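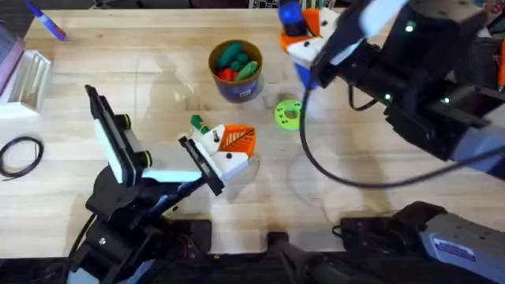
Butcher-block top with the toy veg cup and the green ring on it

Forum: Workbenches and Tabletops
Thread: Finish for a light butcher-block top that gets toys and prints on it all day

mapleandglue
Looking for opinions on finish. The table is a light butcher block with the wood grain showing. It came bare from Zenel and I put two coats of their hardwax oil on it last May. Most of what sits on it is light stuff: toy vegetables, the cup they live in, 3D prints like the white one with the orange leaf plate. The oil has held up on the back half. Along the front edge it has gone dull and feels dry when I run a hand over it.

Do I put on more oil, or sand back and go to a water-based poly? I want to keep the color as light as possible.

tenon_tom
More oil. Scuff the front edge with a gray pad, wipe it, one thin coat, buff it off after 8 minutes. You can do just the dull strip and it will blend in. With poly you can't patch a strip, you do the whole top again.

rockfordbench
Disagree. Two coats of hardwax was never enough for a top that gets used every day. I ran Trusow water-based satin on a maple block top and it still looks the same color it did when I bought it. Oil goes yellow on light wood. Three or four coats of the poly and forget it.

tenon_tom
Some oils go yellow. The ones with a white tint in them don't do it nearly as much. And if a hard corner goes through poly you get a white chip that stays there.

leafcutter50
Off topic but I like the leaf plate. Are those raised veins part of the print or did you glue them on?

mapleandglue
Part of the print. I tried it with cut grooves first and they filled up with stringing, so I went to raised ones. The leaf is the third version. The blue-topped one was the first in the set and I still think its top came out the best.

leafcutter50
Thanks. I'll try raised. What filament is the orange?

mapleandglue
Heta matte. It prints a bit darker than it looks on the spool.

pinecone_annie
Back to the table. Whatever you use, let it cure all the way before you put soft plastic toys on it. I left a rubbery play-food set on a fresh poly top and two pieces stuck. They took some of the finish off with them. The label on the can said dry in 2 hours, but dry and cured are different things. I'd give it 6 days at least.

rockfordbench
That's fair. I wait longer than that in winter.

shopfloorgus
Has anyone said paste wax yet? Cheap, goes on in ten minutes, no color change to speak of.

tenon_tom
Paste wax over hardwax oil is fine until you want to recoat. Then you have to get all of it off first. I wouldn't.

shopfloorgus
Never had a problem with it myself – mineral spirits and a rag.

pinecone_annie
Is the green ring one of the soft ones? Those are the kind I'd keep off it the longest.

mapleandglue
Yes, it's soft. It can go in a drawer for a while.

Update, 18th January. I went with oil on the front strip first, since that was the least work. Scuffed, wiped, one thin coat of the Zenel. The dull area is gone and I can't find the line where the new coat stops. There is a slight color difference if you get down low near the window. I can live with that. If it dries out again by May I'll sand the whole thing and try the Trusow.

rockfordbench
See you in May then.

leafcutter50
Does Fleury still sell the small cans of satin, or only the gallon? Asking for my own top.

tenon_tom
Small cans are back in stock, I picked one up last week.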